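Section 3. Connecting the Derkach Expander to Your Keyboard

This section explains how to connect the Derkach sound expander to a keyboard, sequencer or computer, and how to set the MIDI channels so that each instrument responds correctly. Read the whole section before you begin. Owners who are replacing an earlier Skeltwood module should also read the notes on stored settings at the end.

Before you start

You will need a standard five-pin MIDI cable, two audio cables with quarter-inch plugs, and an amplifier, mixer or pair of powered speakers. Cables are not supplied. MIDI cables should be no longer than necessary for the distance between the instruments.

CAUTION: Turn off the power to all instruments and turn the amplifier volume fully down before making any connection. Plugging in audio cables with the amplifier on can damage the speakers.

CAUTION: Use only the power adapter supplied with the expander. Adapters from other keyboards may have a plug that fits but a different voltage or polarity.

Making the connections

1. Place the expander on a firm, level surface. Leave the ventilation slots on the rear panel clear. Do not set the unit on top of a power amplifier.

2. Connect the MIDI OUT socket of the keyboard to the MIDI IN socket of the expander. The plug fits in one position only and should not be forced.

3. Connect the LEFT/MONO and RIGHT outputs of the expander to two inputs on the mixer. If only one input is available, use LEFT/MONO by itself. The expander then combines both channels into a single signal.

4. Connect the power adapter to the expander first and then to the wall outlet. Loop the adapter cord through the strain relief hook beside the DC socket.

5. Turn on the keyboard, then the expander, and the amplifier last. When turning the system off, follow the reverse order.

The display shows the firmware version for a moment and then the name of the first program. If the display remains blank, turn the expander off and check the adapter at both ends.

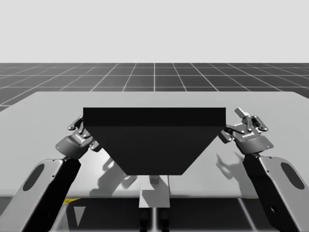 Setting the MIDI channel

The expander can receive on any of the 16 MIDI channels. It leaves the factory in Omni mode, in which it responds to every channel at once. This is suitable for a single keyboard but will cause unwanted notes when a sequencer is in use.

1. Press and hold the UTILITY button until the word SYSTEM appears.

2. Press PAGE + until the display reads RX CH.

3. Turn the data dial to select the same channel that the keyboard is sending on. On most keyboards this is channel 1 unless it has been changed.

4. Press ENTER to store the setting. The indicator above the button flashes once.

5. Press EXIT to return to play mode, and play a few notes. The MIDI indicator should light each time a key is pressed.

NOTE: If the keyboard's own sound is not wanted, turn off Local Control on the keyboard. The procedure differs from one model to another and is described in the keyboard manual, usually under MIDI or Global settings.

Connecting additional instruments

A further module, such as the Bulcombe drum unit, may be connected to the MIDI THRU socket of the expander. Up to three modules may be chained in this way. Longer chains can produce late or missing notes - use a MIDI splitter box instead, with one output for each module.

Assign a separate channel to each module in the chain. Drum units are commonly set to channel 10.

Notes on stored settings

Channel settings and user programs are held in memory by an internal battery. The expander has room for 200 user programs. When the message BATTERY LOW appears at power-on, transfer the programs to a computer or sequencer as described in the section on data transfer, and have the battery replaced by a qualified technician.

CAUTION: User programs are erased when the battery is removed. Programs that have not been transferred cannot be recovered.

Program data from earlier Skeltwood modules can be loaded, but effect settings are not carried over and must be entered again. Factory programs are not affected.

Service

Questions about the procedures in this section may be sent to the Postham service department, attention Stelios Sfakianakis. Please include the serial number from the rear panel and the firmware version shown at power-on. Instruments should not be shipped to Postham until a return number has been issued.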